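Husivum and the memory claim: what the trial can and can't tell you
Speaker notes, Jorkcombe Library health evenings, September 2018
Madalena Coelho

Slides are on the laptop already. Notes are for me, but people asked for them last time so they're going up on the site as they are.

Opening

Start with the headline, read it out slowly. "Daily capsule restores aging memory, scientists find." Ask who has seen it. Most hands will go up. Ask who bought some. Fewer hands, and don't wait for them.

Say up front: I take no money from Cokov, who make Husivum, or from anyone who sells against them. I have a background in lab work and I read trial papers for a living. I also have a mother who forgets where she put her glasses, and she mailed me the ad, so I understand the appeal.

I'm not going to say it doesn't work. I don't know if it works. My complaint is that Cokov doesn't know either, and the box says it does.

What the study did

1027 people answered the ads and were screened. 100 got in. Pause here. That is a very long way down, and the paper spends one sentence on it. People were left out for high blood pressure, for diabetes, for poor sleep, for taking anything for mood. Look around the room. How many of us would have made the cut? (Don't ask for hands on this one, it's private.)

So the people tested were unusually healthy. Fine, plenty of early studies do that. But the box has a picture of a tired grandmother on it.

50 got Husivum, 50 got a dummy capsule. Chosen by chance, which is good, give them credit. 16 weeks, with a memory test at the start and another at the end.
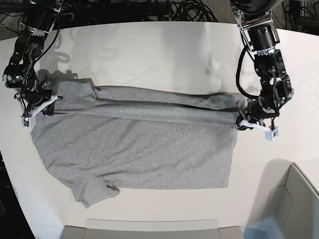
The test matters more than the capsule, so spend time on it. They used the Sorensen word list. Somebody reads you words, you say back what you can remember, you do something else for a while, then you try again. It gives you several scores: first try, later try, wrong words, speed, and so on. Before a trial starts you're supposed to pick the one score that will decide whether the thing worked. Write it down, put it somewhere public.

They did write it down. It was the later try. On the later try there was no difference between the two groups worth talking about. You have to go to the second table in the paper to find that. The headline came from the first try, which did go up a bit more in the Husivum group.

If someone asks "but isn't that still something?" the answer is maybe. Throw enough darts and one lands near the middle. The way to find out is to run it again and name the first try as the score ahead of time. As far as I can find, this has not been done and isn't planned.

The practice problem

Easy to skip if time is short, but I'd like to keep it.

Both groups got better. The dummy capsule group got better too! People do better on a word list the second time because they've done one before. They know what's coming, they're less nervous, some of them have worked out a trick like making the words into a story. When the ad says "users remembered more words after taking Husivum," that sentence is true, and it would be just as true of the dummy capsule. Watch for any claim that compares people only with themselves.

Same with the reviews on the website. "I feel sharper." Sure. You paid for a bottle, you started paying attention to your memory, and you probably picked a bad month to begin with. Bad months tend to be followed by better ones with no help from anybody.

Who paid

Cokov paid. Two of the authors work there. It says so in small print at the end of the paper and nowhere in the press release. I don't think this makes the results fake. Companies have to pay for trials or there would be hardly any. But it should make you want to see the second table before the headline, and most of the news stories I read were the press release with the order of the paragraphs changed. One had left in the contact line for the sales office.

Break here if the room is warm. Water is at the back.

Everyday memory

After the break. Word lists are a neat thing to measure and a strange thing to care about. What people in this room worry about is ordinary: losing the thread halfway through a chore, walking upstairs and forgetting why, leaving a pan on. The paper has no measure of any of that. The press release has a lot to say about it ("regain your daily confidence"). Ask where that came from. I wrote to Cokov and asked and got a brochure.

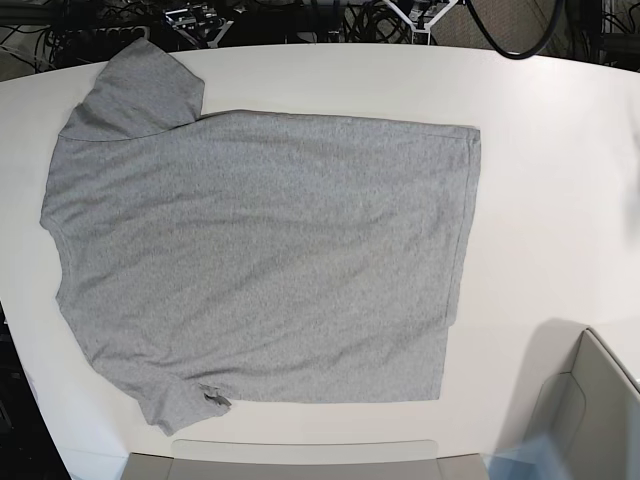

Gray short-sleeved T-shirt on a white tabletop.

Side effects

Short section. Upset stomach in both groups, a little more with the capsule. Some people dropped out and the paper gives the number without the reasons. I'd like the reasons. If you take blood thinners, or anything else daily, talk to your pharmacist before adding a capsule. Bring the bottle with you. Repeat this one at the end.

Also: if your memory has changed quickly, or your family has noticed before you have, see a doctor. Thyroid, low B12, hearing, sleep, some common pills. Several of these can be treated, and a bottle of capsules can put off that visit by months.

Questions I expect

"It can't hurt, can it?" It costs money, and see the part on blood thinners.

"My neighbor swears by it." Be kind. Ask what else changed for the neighbor. Don't argue.

"So what do you take?" Nothing for memory. I write lists.

"Would you change your mind?" Yes. A bigger trial, ordinary people with ordinary illnesses, the main score named first, paid for by someone with nothing to sell. I'd stand up here and say I was wrong.

Handout with the two tables side by side is on the chair by the door. Next talk is in October, on home hearing tests, same room.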